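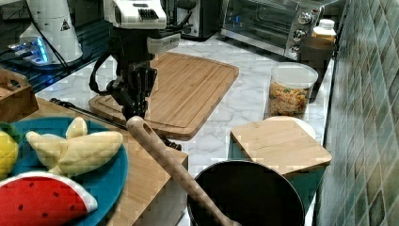

Leave the cable for the end, Morenike Okeke had told him, because first you must know whether the hand itself is sick. Kelechi repeated this to himself when he switched the arm to service mode and put his palm near the stop button.

The fault had come at night. The log of cell 2 said only "finger drift, code 1562," and after it the same line again, until somebody at Adeleke stopped the program. Kelechi had read the manual from Stikonell on the bus. It had 67 pages, and the code was not in them.

He asked for the fingers to open. They opened. He asked for them to close, and one of them came a little later than its neighbors, like a child who pretends he did not hear his mother.

"You see it?" said Morenike from the telephone. She was in Tovau, in another kitchen with another arm, and her voice arrived with a small echo.

"I see it. Should I change the motor?"

"You always want to change the motor. Move the wrist, slowly, and look again."

He turned the wrist to the left and closed the hand. The finger was late. He turned it to the right, and all the fingers came together, very polite. He did this three times and each time it was the same.

"Now it is time for the cable," said Morenike.

Kelechi cut the power, waited for the small click in the base, and opened the connector with his thumbnail. One pin had gone back into its seat, maybe by the thickness of a hair. His father had repaired typewriters and had a name for such a fault. He called it a shy pin. Kelechi had forgotten this word for many years, and now it came to him in his father's voice.

He pushed the pin forward until it held, closed the connector and gave the cable more room at the wrist. Then he started the calibration, and the arm began to look for its zero.

"What will you write in the report?" asked Morenike.

"Pin seated again, cable loop made longer," he said, and he wrote it.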